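Taking the RAM and processor out of an old desktop tower

Quick one, wrote this up between jobs on Wednesday. Covers the usual office tower, Dell or similar. Screwdriver, small tub for screws, anti-static strap. Done.

First, power. Shut down, switch off at the wall, pull the plug. Hold the power button in for a few seconds. Side panel off, then lay the tower on its side so the board faces up. Much easier than working upright.
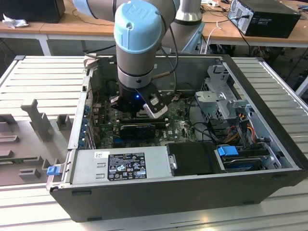

Photo: Enda Cronin / Endach

Memory next. Touch bare metal on the case first. Push the latches at the ends of the slot outwards, stick lifts a bit, then pull straight up by the edges. Don't rock it. If a card is crowding the slots take that out first, one screw at the back normally.

Some boards have the slots in two banks, either side of the processor. Check both. I've missed one before and sold the board with it in, annoying. 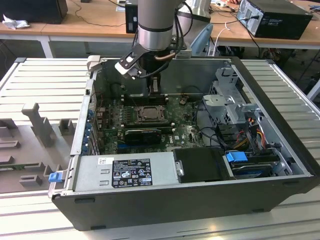
Slot banks above and below the socket, cooler already off.

Cooler, if yours is still on: loosen the screws a bit at a time, corner to corner. Unplug the fan. Twist gently before lifting, old paste grips like glue. Wipe off what's left with a lint-free cloth and a drop of isopropyl.

Then look over the board before going any further. Check the tops of the capacitors. Flat is good, bulging or crusty means the board is probaly scrap.

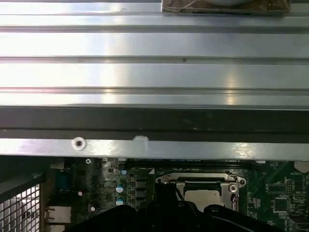 Do I need to take the whole motherboard out to get at the processor?

Leave it where it is. The processor comes out from the top, and the board is steadier screwed to the case.

Processor last. Press the lever down and slightly out, let it come up slowly, open the metal frame. Lift the chip straight up by its edges. Never touch the pins in the socket, they bend if you so much as breath on them. Chip goes in a plastic clamshell, not loose in a drawer.
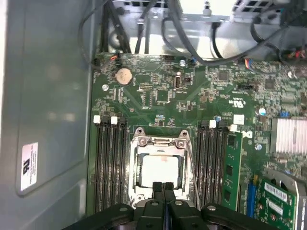
Fionnuala Mac an tSaoi wrote in to say she photographs the corner mark on the chip before lifting it, saves squinting later when it has to go back the same way round.

Good tip, adding it. Sticks into anti-static bags, label them with size and speed, screws back in the tub. Drives are on the next page.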